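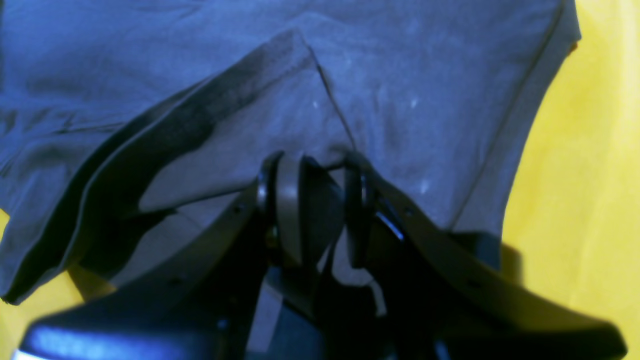
Selon Fereshteh Babaei, on apprend plus sur le pliage en guidant un bras pendant une matinée qu'en lisant des articles pendant un mois. Le coton, dit-elle, ne pardonne pas l'hésitation : si la main s'arrête au mauvais moment, le tissu retombe, et il faut repartir d'une forme que personne n'avait prévue.

Un tee-shirt gris-bleu, une table jaune vif, une pince noire qui serre le tissu juste au bout d'un pli. Pour qui plie son linge le soir devant la radio, c'est un geste de rien du tout. À l'atelier Cistine, c'est le sujet de toutes les conversations depuis janvier, et après deux jours passés sur place je dois avouer que je ne regarde plus mes tiroirs de la même façon !

Cistine occupe le premier étage d'un ancien dépôt de Trultport, au-dessus d'un imprimeur dont les machines font vibrer le plancher jusqu'à midi. On y enseigne aux robots à manipuler des choses molles : tee-shirts, torchons, taies d'oreiller, chaussettes (les chaussettes ont leur propre étagère et leurs propres ennemis). Le projet s'appelle Tamihana. Il part d'une idée simple à énoncer : pour qu'une machine sache plier, il faut d'abord que des gens plient à travers elle, très souvent, de beaucoup de façons différentes.

« À travers elle » est à prendre au pied de la lettre. L'opératrice s'assoit face à la table et tient une réplique allégée du bras, articulée comme lui, terminée par une gâchette. Elle lève le poignet, le robot lève le sien. Elle serre, la pince serre. Pendant ce temps, tout est enregistré : les angles des articulations, l'ouverture des doigts, et ce que voit la caméra logée près de la pince. Une démonstration réussie, c'est ce paquet-là, du premier contact avec le tissu jusqu'au moment où le vêtement est posé et la pince retirée.

L'autre méthode consiste à empoigner le robot lui-même et à le promener, moteurs relâchés, comme on guide la main d'un enfant sur une feuille. L'équipe l'aime bien pour les mouvements courts, ouvrir un tiroir, pousser une pile. Pour le linge, elle a ses limites : les mains de la personne passent sans arrêt devant la caméra, et le modèle risque d'apprendre un monde où il y a toujours des doigts humains dans le coin. Le bras-réplique règle la question. Il en pose une autre, plus intéressante à mon goût, celle du toucher.

Car on ne sent presque rien. C'est la première surprise quand on prend les commandes, et on me les a données dès le premier après-midi. Mes doigts savaient parfaitement ce que pèse un tee-shirt, à quel moment deux épaisseurs glissent l'une sur l'autre, comment on rattrape un bord qui file. Sauf que mes doigts étaient à un mètre de là, autour d'un morceau de plastique. J'ai pincé trop haut, puis trop bas, puis j'ai attrapé les deux couches au lieu d'une et retourné tout le vêtement comme une crêpe. Fereshteh Babaei a ri de bon cœur, puis elle m'a dit de regarder les ombres.

Le conseil vaut de l'or. Quand on ne sent pas le tissu, il faut le lire. Un rabat épais se signale par une bande plus sombre le long de son bord intérieur, une tension par une ligne nette qui part des doigts et file vers l'endroit où l'étoffe résiste. Si cette ligne reste droite, on tire dans le bon sens. Si elle se casse en petites rides, on est en train de froisser sans rien déplacer. Les bons opérateurs ont l'œil collé à cette ligne. J'ai fini par la voir aussi, vers la fin de l'après-midi, et ce moment-là est grisant - on a l'impression que la pince est devenue un peu plus à soi.

Tamihana a réuni jusqu'ici près de 4 000 démonstrations. La première campagne, celle de l'hiver, n'en comptait que 200, toutes exécutées par la même personne, avec le même geste très propre. Le robot qui en est sorti pliait joliment tant que le vêtement lui était présenté à plat, bien orienté. Une manche repliée dessous et il s'entêtait à saisir du vide, avec une application touchante. Il n'avait jamais vu quelqu'un se tromper, donc jamais vu quelqu'un se rattraper.

Depuis, les ratés font partie du programme. On lâche un coin exprès, on repart d'un vêtement en boule, on change de tempo. Certains commencent par le bas, d'autres par les manches, un stagiaire venu d'Umport a imposé un pliage en tiers, une habitude de famille, qui a divisé l'atelier pendant une semaine entière. Fallait-il garder sa méthode ou la retirer du lot ? Mélanger trop de styles rend parfois la machine indécise : elle amorce un pli à la manière de l'un et le termine à la manière de l'autre. Les séquences du stagiaire ont finalement été gardées, mais rangées à part, avec une consigne qui leur est propre.

Le tri prend d'ailleurs autant de temps que la prise. Chaque matin, avant neuf heures, quelqu'un repasse les séquences de la veille en accéléré et écarte celles où l'opérateur a rêvassé, pince ouverte au-dessus de la table. Ces pauses sont un vrai poison. Un modèle entraîné avec elles se met à rêvasser lui aussi, immobile, au beau milieu d'un pli, et il est très difficile de l'en faire sortir. On m'a montré un enregistrement où le bras attend ainsi, suspendu, pendant 38 secondes. Dans la salle, tout le monde connaissait la durée par cœur.

Le deuxième jour, j'ai vu le bras travailler seul. Plus de réplique, plus de gâchette, l'opératrice les mains sur les genoux. Le vêtement avait été jeté sur la table sans ménagement. La pince est descendue, s'est arrêtée, a semblé changer d'avis, puis elle est allée chercher un bord que je n'aurais pas choisi. Le premier rabat est venu de travers. Elle l'a repris ! Un petit mouvement de côté, une nouvelle prise un peu plus bas, et le tissu s'est couché. J'ai reconnu là une manie de Fereshteh Babaei, cette façon de tirer un rien vers soi avant de lâcher. Elle ne l'a jamais expliquée à personne, elle ignorait même qu'elle la faisait avant de la voir revenir dans les essais du robot.

La dernière série de tests donnait 96 pliages menés à terme sans intervention, sur une seule forme de vêtement et sous un éclairage réglé avec soin. L'équipe n'en tire aucune gloire. Les tissus rayés la préoccupent, les boutons aussi, et le lin, que tout le monde ici déteste cordialement. Il y a enfin la question de la vitesse : à la main, on plie un tee-shirt le temps d'une phrase, et le bras en est encore à chercher son bord quand la phrase est finie.

Pour la suite, Cistine voudrait installer deux bras face à face, pilotés par une seule personne, une réplique dans chaque main. Les premiers essais ont été mouvementés. Il faut réapprendre à se passer le tissu de gauche à droite, à tenir d'un côté pendant que l'autre lisse, toutes choses que nos deux mains négocient depuis l'enfance sans nous consulter. On m'a proposé d'essayer avant mon train. J'ai fait un nœud avec une taie d'oreiller, et la séquence a été conservée.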